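The Line for Miscellaneous

The budget for the second year was due at noon, and at nine I had a spreadsheet with one number in it. The number was 400. I had typed it myself in April, in a cell with no label, and I had made it bold.

I asked around. Mohandas Amin thought it might be cables. Yeison Mamani thought it was shirts, and then withdrew shirts on the grounds that no sane person would have approved 400 of them, and then remembered who did the approving at Kulari and put shirts back in. I wrote "shirts (?)" and moved down a row.

You should understand that I was hired to do payroll. Kulari was a smaller place then, and payroll took a morning. Then we started teaching machines to handle laundry, and somebody had to know what that cost, and I was sitting near the printer. I had never bought a robot. I had bought a used car, and I went into my first call with a robot vendor prepared to kick a tire.

What I learned is that the robot is the easy line. It has a price, the price is terrible, everyone makes a face and signs. The trouble starts under it. The hand-held grippers, for instance, which people use to do the job themselves so that the machines have something to learn from. They come in pairs. They need charging, so they need chargers, so they need a shelf, and the shelf was quoted by a company called Roy that also wanted to talk to me about flooring.
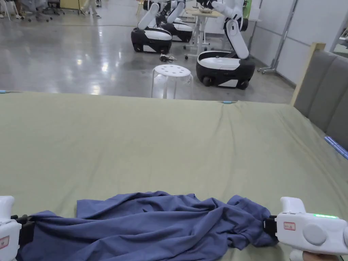
Take the shelf out and double the grippers, was the advice of Manikandan Mathew, who had come up behind my chair with a sandwich. A robot with nothing to learn from was furniture, he felt, and I could put it under furniture if I liked, where it would at least depreciate in peace. Grippers were where the work got done. Grippers wore out. Had I budgeted for grippers wearing out?

I had not. I added a row called "wearing out" and gave it 30 percent, which had the ring of a figure somebody had looked up.

He ate the rest of the sandwich and read over my shoulder. He wanted to know why there was a bed on the list. I told him there had been a bed on last year's list and I was afraid to remove anything I didn't understand. This is most of what I know about budgeting, and I offer it to anyone starting out.

At ten Senthil Mudaliar forwarded me the spare parts quote from Odon. It ran to 64 lines. Line one was a gripper jaw. Line two was a gripper jaw, other side. After that it became a sort of novel.

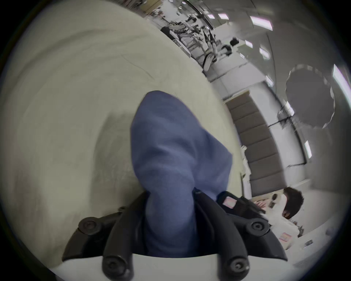

Spare parts are sold by people who know you have already bought the main part. I don't say this with bitterness. I say it as someone who that morning was asked to approve "cap, round, black" as its own line, with its own shipping, and who got up and walked out to the floor to see whether such a thing existed. It did. There were round black caps all over the jaws, and clamped between the two fingers was a wad of blue cloth squeezed up into a point, like a napkin at a wedding where they've overspent. I stood there longer than I needed to. It was a very good grip. I went back and approved the caps, and then, because I was in a generous mood, the washers.

Senthil sent a note asking if I was sure about the washers. I wasn't. I sent back a thumbs-up.

By half past ten I had also discovered Kornisel, which was either a software license or a brand of grease. We had been paying for it monthly. Mohandas said he would look into it, in the voice of a man who had signed for it, and shut his door. I filed it under software. If it was grease, it was the most expensive grease in the state, and I hoped someone was putting it on something. 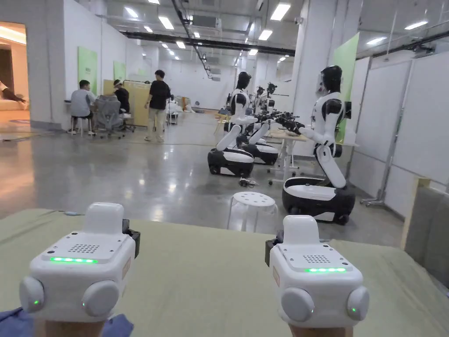

How many pairs of grippers did we need for the year? Eleven: eight in use and three in the drawer for when the eight weren't.

It took four people and most of an hour to get there. Yeison wanted fewer pairs and better ones. Manikandan wanted more pairs and didn't care if they were held together with tape. Senthil wanted to know what we meant by "need," and was asked to wait outside, and waited inside. I wrote 11 on a sticky note and put it on the monitor, and for a few minutes it was the only thing in the building we all agreed on. Then Yeison asked if the drawer was in the budget.

The drawer was not in the budget. We had been counting on the shelf, and I had taken out the shelf.

I called Roy back. The man there was very understanding. He said a lot of his customers took out the shelf. He said he could do me a cabinet, with drawers, on wheels, and while he had me, had anyone given any thought to the flooring? I said the floor was concrete and seemed to be holding up. He said they all seem to be — he left a pause there that I have thought about since — and that he'd send something over.

What he sent over was a quote for the cabinet that came to more than the shelf and the chargers together. I put it in. It was twenty to twelve, and I had reached the stage where a number going in was a relief no matter which number.
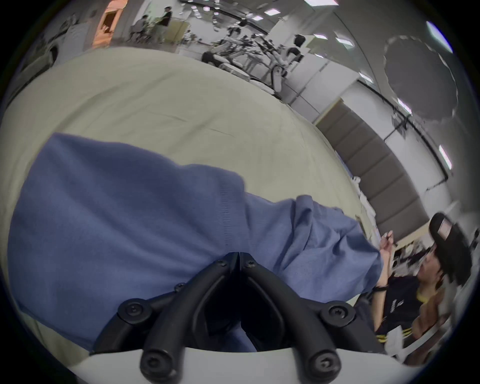 That left the total. I had been avoiding the total. I had it hidden behind a column I'd made narrow on purpose, so that it showed only pound signs, and when I widened the column it was larger than last year's by an amount I would have called a typo in anyone else's work. I narrowed it again and went to see Sumathi Panicker, who ran the company and had a door that stuck.

She read the whole thing standing up. She asked about the bed. I said the bed was historical. She nodded at the robots, turned the page on the spare parts without stopping, caps and all, and put her finger on the last line, where I had entered a modest sum for miscellaneous.

"What's this?" she said.

I said it was in case something came up.

"We can't just have money sitting there with no reason," she said, and crossed it out. Then she signed the rest.

I was back at my desk by noon. There was a message from Mohandas. It was grease.

I moved it to the row with the shirts.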